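第七回 中古パソコン整備班 定例打ち合わせ 議事録

日付:2020年9月25日
場所:クラドヴェル館 二階 作業室
出席:アルジュビェタ・ヴラベツ(進行)、ブラジェナ・ブラベツ、マトゥーシュ・ゼレニャーク、ザカリー・デジャルダン
欠席:ナターリア・ウルバン(事前に意見をメールで受け取りました)
記録:ブラジェナ・ブラベツ

1. 前回の議事録の確認
前回の議事録は、二か所の誤字を直して承認されました。「増設カード」を「増税カード」と書いたのは記録係の間違いです。おわびします。

2. 寄贈されたパソコンの現状
マトゥーシュさんから報告がありました。ペシンベルグ社から寄贈されたデスクトップ機は全部で133台です。このうち80台は、外側の掃除と通電の確認が終わりました。残りは倉庫の棚にあり、まだふたを開けていません。
ザカリーさんから、終わった機械と終わっていない機械が同じ棚に並んでいて、見分けるのに時間がかかるという意見が出ました。話し合いの結果、終わった機械には緑の札を、まだの機械には黄色の札をつけることにします。札は前面ではなく上面に貼ります。前面に貼ると、はがした跡が目立つためです。

3. 分解と点検の手順
作業のときの本体の置き方について話しました。今まで立てたまま作業する人と、横に倒して作業する人がいました。今後は、側面のパネルを外し、中が上を向くように寝かせる方法にそろえます。

メモリの差し込み口の位置は機種によって違います。手順書に載せるデルの機種では、CPUのソケットと奥の壁の間に黒い差し込み口の列があり、手前側には拡張カードが横向きに入っています。電源はさらに手前の左です。アルジュビェタさんは、「右」「左」だけで書くと立つ場所によって逆になるので、手順書では必ず「電源のある側」「奥の壁の側」のように書いてほしいと言いました。全員が賛成しました。

細い黒い配線については、ザカリーさんから質問がありました。基板の上を通っている線は、先に抜いておくのか、そのままにするのか、という内容です。マトゥーシュさんの答えは、メモリを確認するだけなら抜かない、ドライブを外すときは抜く前に位置を紙に書く、ということでした。この答えを手順書の二ページ目に加えます。 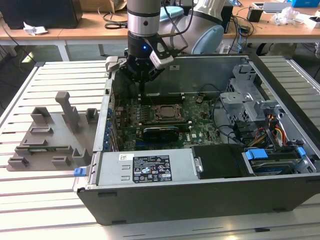
4. 部品の保管
外したメモリは静電気防止の袋に入れ、一枚ずつ容量を書きます。今は袋が足りません。シチャストニー商店に1,000枚入りの箱を注文することになりました。注文はブラジェナが担当します。
ナターリアさんのメールには、側面のパネルを床に重ねて置くと傷がつくので、段ボールを間にはさんでほしい、と書いてありました。これは次の作業からすぐに行います。ねじは機種ごとに小さいびんに分けます。長さの違うねじを混ぜないように、ふたに機種名を書いてください。

5. ほこりの掃除
電源の通風口と、奥の壁のまわりにほこりがたまりやすい、という報告がありました。エアダスターは窓を開けてから使います。電源は開けません。通風口の外からほこりを取るだけにします。掃除機を基板に近づけることも、これまで通り禁止です。
はけは固いものと柔らかいものがありますが、基板には柔らかいほうを使ってください。固いほうは、外側の溝の掃除に使います。

6. 引き渡しの予定
ヤチドブリッジ学習室から、40台の希望が来ています。引き渡しは一月です。キーボードとマウスもつけるかどうかは、先方の返事を待っています。ザカリーさんが連絡を続けます。
記憶装置の消去の記録は、本体の番号と同じ番号で一枚の表にまとめます。表の形はまだ決まっていません。マトゥーシュさんが案を作り、次回に出します。

7. 担当のまとめ
手順書の修正:マトゥーシュ
袋の注文:ブラジェナ
札の準備と棚の整理:ザカリー、アルジュビェタ
学習室への連絡:ザカリー
段ボールの用意:ナターリア(本人に確認が必要)

8. その他
作業室の鍵を返す場所が変わりました。一階の受付の横にある箱に入れてください。
次回の日時は、ナターリアさんの都合を聞いてからメールでお知らせします。

以上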